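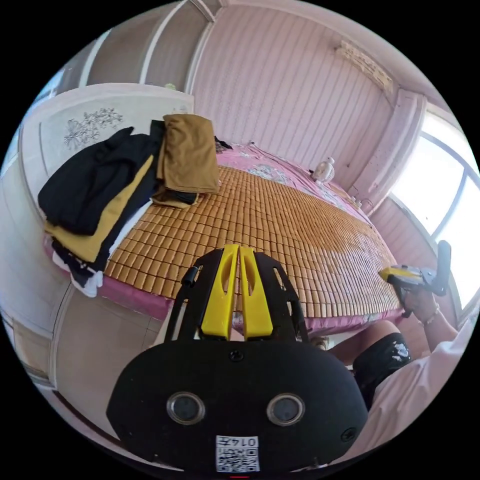 Jeltley Community Help
Hand-Held Grippers: Setup and Maintenance

Fingers no longer close in parallel after replacement

Posted by Yolanda Rosenthal
Equipment desk, Haruna program

Our department maintains a number of hand-held grippers used in pairs for household tasks, principally the folding and sorting of clothing on beds and tables. The units have black housings and yellow fingers of the slotted type. The fingers on one unit were replaced in October following the wear interval in our local procedure, which is 500 hours of use. The replacement was performed by a technician who had previously changed fingers only on the older Gavau pattern.

Since the replacement, the following has been observed on that unit.

The fingers meet at the base before they meet at the tips. With the trigger fully drawn, a sheet of ordinary paper can be pulled out from between the tips without resistance.

The fault is more pronounced when the unit is pointed downward than when it is held level.

The opening width reported by the unit does not return to zero on closing. It returns to a small positive value, and the value differs from one closing to the next.

The partner unit, which has its original fingers, shows none of these symptoms. Both units were stored in the same cabinet and are handled by the same operators.

The technician has removed and refitted the fingers twice. The screws were tightened by hand with the short key supplied in the finger kit. No thread compound was applied. The linear guide was wiped with a dry cloth and was not greased. A zero calibration was performed after each refitting, and was reported as accepted both times.

We would be grateful for advice on two matters. The first is whether the slotted fingers are intended to be fitted with any deliberate toe-in, as the kit sheet does not say. The second is whether the unit should be withdrawn from use in the meantime. Thin fabric is the greater part of our work, and a pair cannot be issued with one unit missing.

M. at Bimach Service
Member, repair and calibration group

The symptoms described are consistent with fingers that are not fully seated on their carriages. This should be excluded before any adjustment is made.

On slotted fingers the long opening through the middle of the part makes the finger lighter and permits it to flex a little under load. It does not locate the finger. Location is provided by the shoulder at the base, which must lie flat against the carriage along its whole width. If the screws are drawn up one after the other, the first screw pulls its own side down and the shoulder remains slightly raised on the other. The finger then feels firm to the hand but leans. A lean too small to notice at the base is plainly measurable at the tip.

The recommended sequence is as follows.

Switch the unit off and support it with the fingers pointing upward. A padded bench vise is suitable, provided the jaws bear on the handle and never on the open guard at the front.

Remove both fingers. Clean the shoulder of each finger and the face of each carriage with a lint-free cloth and isopropyl alcohol. Printed fingers commonly carry a small ridge along the lower edge of the shoulder, left by the printing process. Pass a fingernail along this edge. If a ridge is felt, remove it with a flat needle file, using two or three light strokes, and clean again.

Inspect the carriage faces under a strong light. Lint packed into the corner of the carriage is the most frequent finding on units used with clothing and bedding. It is compressed by the finger and can be mistaken for part of the surface.

Fit the left finger. Start both screws and turn each until it just touches. Press the finger down toward the carriage with the thumb, and tighten the screws alternately, a quarter turn at a time. Repeat for the right finger.

Draw the trigger slowly and watch the gap between the fingers against a lit background. The light should disappear along the full length of the gripping faces at nearly the same moment. A very slight early contact at the tips is acceptable and in practice desirable for thin fabric. Early contact at the base is not acceptable.

Only when this check has been passed should the zero calibration be repeated. The calibration records the position at which the trigger stops and has no means of knowing whether the tips are touching. It will therefore be accepted on a badly fitted pair of fingers, as occurred in this case.

With regard to the first matter raised, no toe-in should be introduced by means of the screws or with shims. Any that is required is formed in the finger itself. It should be confirmed that both fingers came from the same kit and are a left and a right. Kits have been repacked in the field with two of the same hand, and the result looks correct until the trigger is drawn.

With regard to the second, the unit should be withdrawn until the width reading returns to the same value on ten successive closings. Work recorded with a drifting width reading cannot be corrected afterward.

Workshop account, Gavau user group
Member

Check the screws. The older Gavau fingers take a longer screw than the current ones. If the technician used screws from the old stock, they will bottom out in the carriage before they clamp the finger. This happened to us on four units. It feels tight and it is not tight.

Also, do not use the short key. It is too easy to stop early.

R. Second Line
Member, general support

The reply from Bimach Service covers the fitting of the fingers and requires no addition. The remarks below concern the change in behavior when the unit is pointed downward, which that reply does not address.

A difference between level and downward use indicates free play. If the fingers are found to be properly seated and the difference remains, the play is likely to be in the guide or in the linkage between the trigger and the carriages. It may be tested as follows. Hold the unit level, with the fingers half open. Take one fingertip between thumb and forefinger and move it gently toward and away from the other finger without touching the trigger. Then repeat with the unit pointing straight down. A small and equal movement in both positions is normal. A movement which appears only in the downward position suggests that the return spring has not been hooked back in its proper hole, an error easily made when the carriages are drawn fully open to reach the screws.

The spring can be inspected through the open part of the front frame with a pocket lamp. It is not necessary to open the rear housing, and this should be avoided. Disturbing the housing may shift the camera mounting and would oblige the department to repeat the camera calibration as well.

A dry guide should be given one small drop of light oil on each rail, after which the fingers should be opened and closed fully twenty times and any surplus wiped away. Grease is not suitable for use near fabric, as it holds lint.

It would also be prudent to amend the local procedure. Our own department inspects fingers at 400 hours and replaces them in pairs, with the unit number and kit number entered in the service record. A paper test at the tips is carried out on both units before each pair is issued.

Follow-up by Yolanda Rosenthal

The screws were from the older stock. They have been replaced with those from the kit. A small quantity of compressed lint was also found beneath the right finger and has been removed. The fingers now close evenly, and the width reading returned to zero on all ten closings. The spring was inspected and found to be correctly placed. The remaining Gavau screws have been moved to a separate drawer and labeled, and the unit was reissued with its partner at 3 p.m.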